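Teaching by Hand: A Talk with Natalina Martinelli 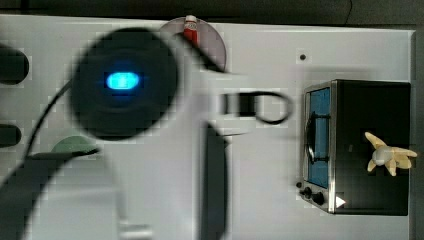

The arm in motion over the table, with the toy oven at right.

Natalina Martinelli came to the Sinaga project in October, after several years of work with industrial machines at Solitz. Now she spends her days with toy kitchens. Her group collects demonstrations, short recordings in which a person guides the arm through a task, so that a program can later learn the movement from them.

"In my old job we wrote every position," she says. "If the part was two centimeters to the left, the machine missed it. In this project we show the task many times and we hope the program finds what is common."

For each task the group records 100 demonstrations. On the first one, Martinelli kept 42. The others were complete, but she found that both operators, she and her colleague Laurier Bergeron, had always placed the plates in the same spots. "It was my mistake. The program would learn the table and it would not learn the plate."

Since then, the objects are moved before every recording. Bergeron prepares a list of positions in the morning, and the operator must follow it even when a position is uncomfortable.

I asked if the speed of the operator is important. She thought for a moment. "Yes, more than I expected. Laurier is fast and I am slow. At the beginning we wanted to correct this, but Tineke De Bruijn, who trains the models, asked us to keep both. She only wants that we do not stop in the middle to think."

Failed attempts are also saved, in a separate folder. De Bruijn has not decided yet how to use them. Martinelli would like to begin with the oven door, where, she admits, most of her own failures come from.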